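Viola Marras spent 13 years doing the books for other people before she started teaching them to do their own. She now runs evening classes for people who work for themselves, through a small training outfit called Plereck. We talked over coffee in August, when her classes were on break.

Most of her students come in with the same problem, she says. They have money in the account and no idea how much of it is theirs. "They look at the balance and think that's what they earned. Then the tax bill comes and they have to borrow."
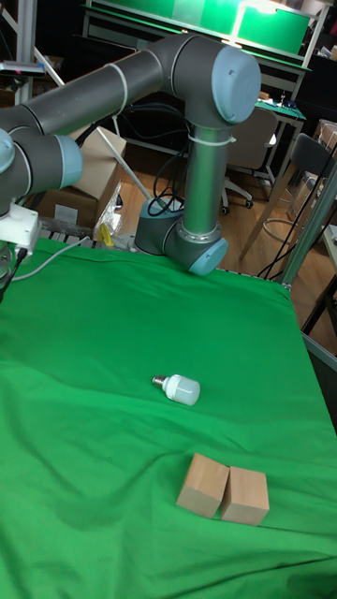

Her first piece of advice is to open a second account and move part of every payment into it the same day. She doesn't care much which bank. She does care that the card for it stays in a drawer.

She learned this the hard way. In her first year alone she owed $2,000 she had already spent, most of it on a used car. "I paid it off over the winter. I did a lot of bookkeeping for a bakery that winter."

Invoices are the other trouble spot. Marras sends hers the evening a job is finished, and she asks her students to do the same. Many of them wait until the end of the month, then give the client 60 days on top of that. "You've made a loan to somebody and you didn't even talk about it," she says. She suggests putting the due date at the top of the page, next to the total.

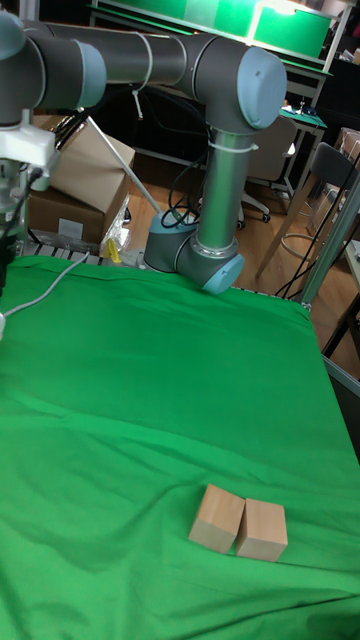
Software and paper

Marras has used Trarkex for her own records for a long time and has no strong feelings about it. A student who likes a spreadsheet should keep the spreadsheet. One of her best record keepers uses a paper ledger and a pencil.

What matters to her is a fixed hour each week. Hers is at 7 in the morning, before the phone starts. She enters receipts, checks who is late paying, and stops when the hour is up, even if there is a pile left. 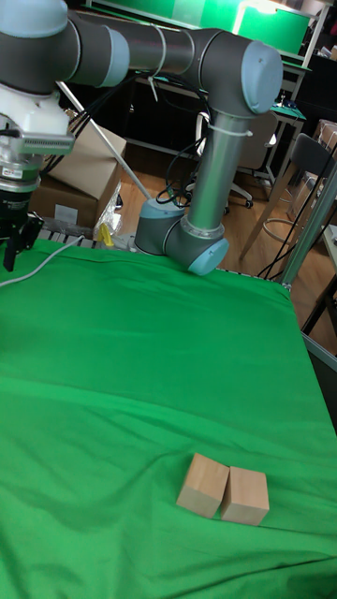 Gentile, who took the spring class, thinks the hour is too short for anyone who buys a lot of materials, and says two shorter sittings a week worked better. Marras has no quarrel with that. "Fine, two sittings. Just put them on the calendar."

The next class starts after the break. She is adding an evening on sales tax, which she has put off for years.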